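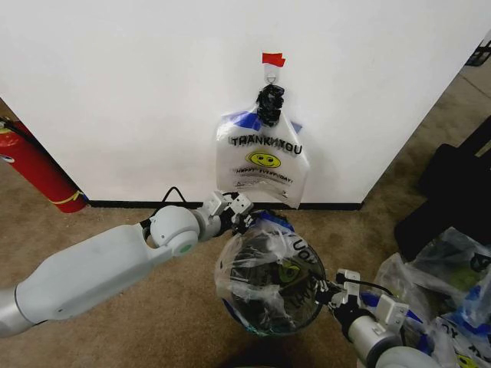
Research Themes > Household Waste > Working Papers > Section 3

About Issues Authors Submit Search

3.2 Reused carrier bags as bin liners

Households in the Panley sample seldom bought liners for their small bins. Of the 676 diary entries that mention a bin in a bedroom, study or hallway, most record a carrier bag from a shop or takeaway put to a second use. Thin printed bags were preferred to heavier ones, which respondents found stiff at the rim and slow to settle against the wall of the bin.

Two matters of fit recur in the entries. The first is the match between the mouth of the bag and the rim of the container. A bag with loop handles has an uneven upper edge, and the low part between the handles must be drawn over the rim before the handles are folded down. Where the bag is too wide, the surplus film gathers in folds and is either knotted or left loose. The second is depth – a bag that stops short of the base hangs from the rim and slips inwards under a modest load.

Storage of spare bags was recorded separately (Figure 3). Following Heiskanen, we distinguish bulk storage, in which bags are pushed together into a drawer or a larger bag, from point storage, in which one or more bags hang by the handles close to the bin they will line. Point storage was less common but was associated with prompt relining: in the July round, the gap between emptying and relining was under 60 seconds in most such homes. Bulk storage gave longer gaps, up to 10 minutes.

Figure 3. Point storage: a printed carrier bag on a small wall hook fixed with red tape, with a round container and a second bag on the carpet in front.

The height of the hook was not controlled. The Kusa protocol asks for it to be measured from the floor, but six homes moved the hook between visits and were left out of the comparison in Section 4.

Contact the editors | © Rirkska Working Papers | Back to top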